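3.2 Materials and setting

The objects in our study are small things that people leave on a table at home. We wanted them to be ordinary, because earlier work on household sorting often used colored blocks or printed cards, and it is hard to know what such results say about a real table in a real home. Our collection therefore includes food packages, drink containers, toys, things from the bathroom, and open containers such as trays and tubs. Objects were bought in normal shops or brought from the homes of the authors. We did not remove the labels, and we did not try to make old packages look new.

Each arrangement was placed on a table covered with a plain cloth of dark teal-blue color. We tested the cloth against the bare table in a pilot phase in April. On the bare surface, light objects slid when another object touched them, and the positions changed before the participant had made a decision. The cloth reduced this problem. It also gave the same background for all sessions, which made the later coding easier. One weakness of the cloth is that transparent objects take its color, and two coders working independently sometimes placed the border of such an object differently. We return to this point in Section 5.

A folding screen with woven panels stood behind the table. Its purpose was to hide the rest of the room, where shelves and other furniture could give participants ideas about where the objects "should" go. In the pilot phase we heard comments like "this one belongs over there," with a look toward the shelf. After the screen was introduced, such comments became rare.

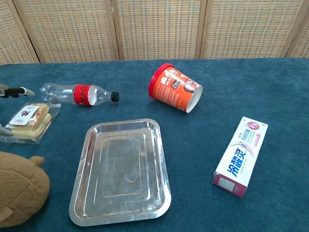
Figure 2. An arrangement from the mixed set, with a plastic bottle, packaged bread, a plush toy, a metal tray, a paper tub and a toothpaste carton on the cloth.

The arrangements were of two kinds. In the single-room set, all objects came from the same part of the home, for example only from the kitchen. In the mixed set, objects from different parts were put together, and at least one of them could reasonably go to more than one place. Empty packages were important for this second kind. A bottle that has nothing in it can be treated as a drink, as waste, or as something to be used again, and the choice tells us which rule the person is following. Waweru (this volume) calls these "undecided objects," and we use her term in the rest of the paper.

Open containers had a double role. A tray or a tub is an object to be put away, but it can also receive other objects. We gave no instruction about this. If a participant asked whether it was allowed to put one thing into another, the answer was always "as you would do it at home." We recorded both uses with separate codes, and a container that was first filled and then moved received both codes.

Objects were laid down according to a written plan, but their angle was left free. We considered a stricter layout with marks on the cloth and decided against it. In a small comparison, participants who saw objects in straight rows often kept the rows and only changed the order. With free angles they lifted things, turned them and made groups. As the second behavior was the one of interest, we accepted that no two sessions began in exactly the same way.

3.3 Coding

Every movement of an object from one place to another was counted as one event. Small corrections, in which an object was pushed but not lifted, were not counted. This gave 3,312 events in total. The first coder, Chepkoech Waweru, coded the full material. The second coder, Finn Rothe, coded 20 percent of it, selected at random and without knowledge of the first codes. We had decided before the start that agreement must reach at least 80 percent for each category. The category "groups by material" did not reach this level in the first round, mainly because packages of paper and packages of thin plastic were judged differently. We rewrote the description of this category, and both coders then repeated the work for it.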